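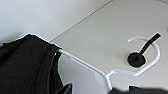

Shared labs get a common rulebook for robots that handle clothes

Posted in: Robotics / Standards & Safety
Jun 5, 2023

If you've ever tried to compare two labs' results on garment handling, you know the headache. One group calls it a success when the shirt is on the hanger, another wants both shoulders seated, and a third doesn't say (I've been in that third group, sorry!). So I was pretty happy to see the Ullermont working group put out its good practice guide for clothing tasks this morning.

It's short, 30 pages with the appendix, and I read it over breakfast. The part I like best is the logging rule. Every attempt gets written down, including the ones an operator stops by hand, and you have to say who reset the garment and how. There's also a fixed wording for partial results, so one shoulder on the hanger is "partial" and stays "partial" in the final table.

On safety it's more cautious than I expected. Arms working within reach of a person have to run at reduced speed, and loose items near the work area get cleared or listed before each session. Dewanti Oei, who edited the guide at Prumgate, told me the listing rule got the most pushback. "People hate paperwork, I get it," she said. "But we went through 232 session logs and only 189 of them said what was on the table."

Ten labs have signed up to try it, Taheri and Feltia among them. It's voluntary for now, and comments are open until October. My one gripe is that knits and wovens get lumped together, and I'll be writing in about that!

Recent items
- Gripper pads: when to replace them
- Emergency stops, revisited
- Reader mail: naming your data folders

Contact us | Reprint requests | Back to top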